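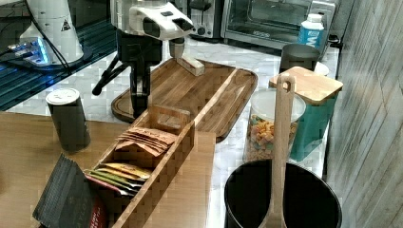
4. Running the counter demonstration for visitors

Use this section when you show the arm to guests, for example during a school visit or the open day in October. It is written for the person who stands at the counter and speaks with the visitors. For the first installation, see section 2. For the settings of the arm, see section 3.

The demonstration is one task: the gripper takes a small wooden block, carries it over the cutting board and puts it down. One full round takes 130 seconds at demonstration speed.

4.1 Before the visitors come in

1. Put the cutting board flat on the marble countertop. The raised rim must face up. Push lightly on each corner. If the board rocks, turn it half way around and try again.

2. Leave the kitchen objects in their usual places. The toaster and the toaster oven stay at the back, and the teal canister and the cereal jar stay on the right. Visitors like to see the arm work in a normal kitchen, and the saved path passes in front of these objects.

3. Check that the path between the block and the board is free. If you have moved a jar or a mug during cleaning, do the slow test in 4.2 again before you let people in.

4. Look at the cables along the arm. No cable may hang so low that it can touch the board.

5. Unplug the toaster and the toaster oven. They are not used in this demonstration.

Caution: Do not put your hand between the gripper and the board while the arm has power, also when the arm is standing still.

4.2 The slow test

1. Select the program MALVILLE on the control screen and set the speed to Slow.

2. Place the block at the start point. The grain of the wood must run in the same direction as the long side of the board.

3. Ask all persons to step back, then press Start.

4. Watch the block when it comes over the rim. It must pass the rim without touching. If it touches, press Stop and correct the height as described in 3.6.

5. Let the arm finish 3 rounds without a fault. After this you may change the speed to Demonstration.

Note: The program DRADTHORPE is for the older, longer table. Do not use it here. The path ends outside of the board.

4.3 During the visit

1. Bring in not more than 5 visitors at one time. The kitchen at Clunside is narrow, and a bigger group will push the first row against the counter.

2. Tell the group where the stop button is before you start. Show it with your hand, but do not press it.

3. Start the program and stay next to the button. Speak to the group from this place - please do not walk around to the other side of the counter.

4. When the block is above the board you can press Pause, so that people can look at how the gripper holds it. Pause keeps the block in the gripper. It does not switch off the power.

5. Press Continue, and wait until the arm is back in its rest position before you answer questions with your hands near the board.

Note: Children often ask if the arm can also pick up the cereal. You may answer that this version is prepared only for the block. Do not try it with visitors in the room.

4.4 If the block falls

1. Press Stop and wait for the tone.

2. Take the block away from the board or from the floor. Look for broken edges. A damaged block can turn in the gripper, so take a new one from the Munro case.

3. Press Reset and put the new block at the start point.

4. Run one round at Slow speed. The group can stay and watch this.

If the block falls again in the same visit, end the demonstration and inform Harvey Fraser.

4.5 After the last group

1. Send the arm to the rest position and switch off the power.

2. Wipe the board with a dry cloth. Do not use oil on it, because the block will slide.

3. Write the number of rounds and all stops in the visit log.

Section 4 was last changed on 16 February 2024 by Ziad Haddadin. Changes to the path heights are listed in section 3.6.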